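Forensic Examination Suite – Readiness Checklist with Comments
Site: Terport Community Health Centre, ground floor
Completed by: Ok-hee Yoo, clinical compliance
Items checked: 86. Items needing action: 8, the main ones noted under their headings.

1. Access and privacy
1.1 Separate entrance, not shared with general outpatients – Met.
1.2 Door lockable from inside, with staff override – Met.
1.3 Conversation not audible in corridor – Not met. Normal speech can be followed from the bench outside. Door seal to be replaced by Drukstead under the existing maintenance agreement.
1.4 Police waiting area out of sight of the examination room – Met.

2. Consent and records
2.1 Current consent form in use – Partly met. Four superseded forms found in the desk tray and removed.
2.2 Consent recorded separately for examination, samples, photographs and release to police – Met.
2.3 Interpreter line number displayed – Met. Tested Monday, answered.
2.4 Form contains no question on prior sexual history – Met.

3. Family and waiting room
3.1 Seating allows a support person to sit beside the patient – Met.
3.2 Toys and table coverings on the cleaning schedule – Met. Schedule initialled to date.
3.3 Small parts suitable for children under three – Met.

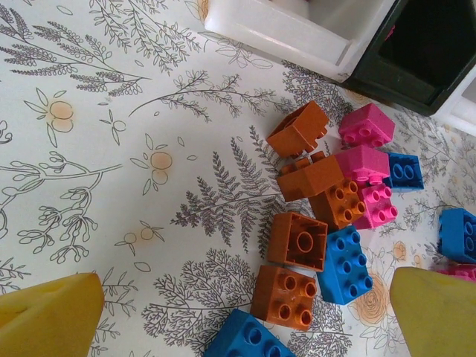
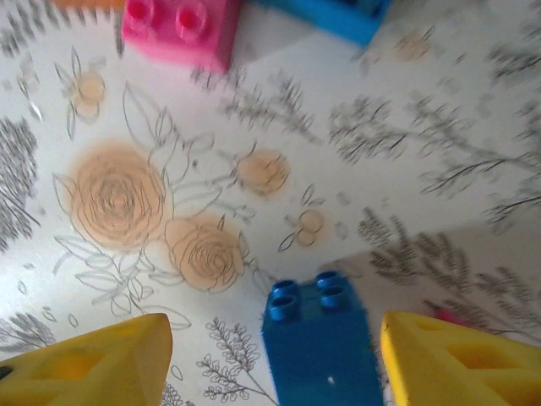
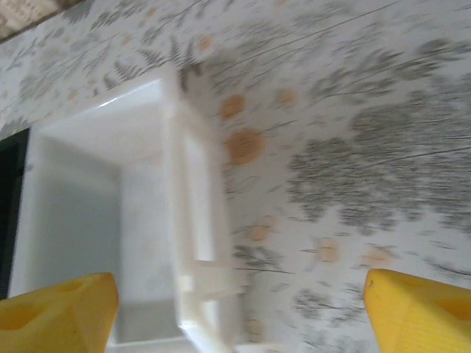

4. Sample kits and storage
4.1 Kits sealed and within expiry – Partly met. Nearly all in date. Kit 866 expired and withdrawn.
4.2 Refrigerator temperature logged twice daily – Not met. Afternoon entries missing on weekends.
4.3 Evidence cupboard key signed in and out – Met.
4.4 Transfer register shows name, time and signature at each handover – Partly met. Times omitted on two lines. Staff reminded in writing.

5. Training
5.1 All rostered examiners hold current forensic training – Not met. Dr Luo's refresher is booked but not yet completed. Not to be rostered alone until the certificate is sighted.
5.2 Staff can locate the Grelumitz referral sheet for counselling and legal aid – Met.

Recheck of items 1.3, 4.2 and 5.1 due in December.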